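Unton Workshop Hall Reopens With New Tables

7/12/26

The Unton Workshop Hall has reopened following the replacement of its worktables and the repainting of its walls. The work was carried out by Nartey, a local contractor, and took 19 days.

The new tables have plain white tops, chosen so that tubing, fittings and other small parts can be found easily during assembly classes. The walls have been finished in off-white.

"Members asked for a brighter room, and we believe they now have one," said hall manager Gervásio Godoy.

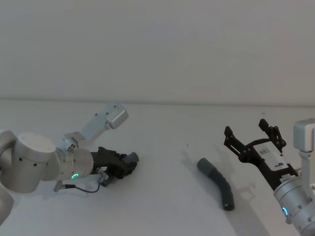 Enrollment for the fall program opens in September. The hall currently has 283 members. Existing members keep their reserved hours and do not need to register again.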